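Come teach with your hands: people wanted for our drawer study

Category: Calls & Openings
Reading time: 2 min
Last updated: 2024-08-20

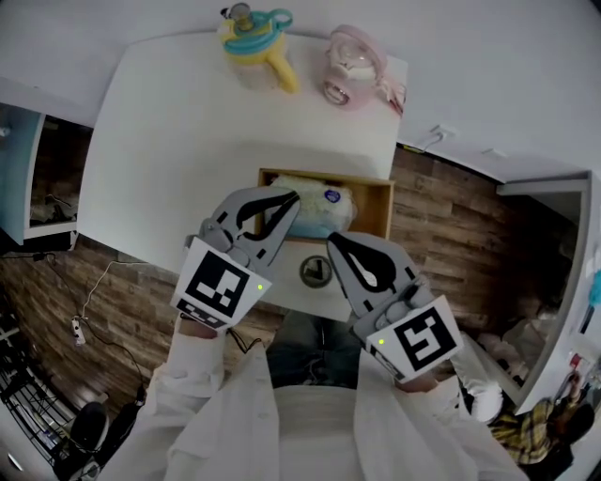
I'm Jeptoo Mussa, I run data collection for the Minja project at Wasora, and I'm looking for 27 people who'd like to spend a few sessions opening drawers with us. Yes, drawers! Also cabinets, shelves and boxes, but drawers are where most of my questions are right now.

We want a robot to learn household jobs from people doing them, and we don't want anyone to have to steer a robot to get there. So you hold a pair of gripper fingers, one in each hand, and you do the job yourself: open the drawer, reach for the package, put it where it goes. The printed markers on the grippers let us work out where your hands were the whole time, and that's what the robot learns from.

Back in July we ran a small pilot (8 people, all from our own hallway) and trained a first model, Jano, on what they did. It got the package out of the drawer in 78 percent of tries, which made me very happy for about a day. Then Shabani Gachanja, who does our analysis, split the results up and showed me that Jano did a lot worse when the package was soft and squashed up against the side. Our pilot people all grabbed it pretty much the same way, and I think that's the trouble. We'd all watched each other do it! So this time I want people who haven't seen anybody do it first, and I won't show you "the right way" because I don't want you to copy me.

What you'd do: 4 sessions at our Zorncombe rooms, two hours each with a break in the middle (there's tea, and the good cookies if you get there before Shabani). You'll practice with the grippers until they stop feeling weird, then work through a list of everyday tasks. Fumbles are fine, keep going, we keep those recordings too.

You should be 18 or over and okay with standing for a while and holding something in each hand. Left-handers, please write to me, I'm really short on you. You don't need to know a thing about robots. If you were in the pilot, I love you but you can't do this one.

We pay for every session, including the practice one, and cover your bus fare. You can stop whenever you like and still get paid for the sessions you've done. Your hands and arms will be in the recordings, and I'll go over the consent form with you before we start.

To sign up, send me a couple of lines with your name, which hand you write with, and whether mornings or evenings suit you better. Put "drawers" in the subject so I can find it.

Jeptoo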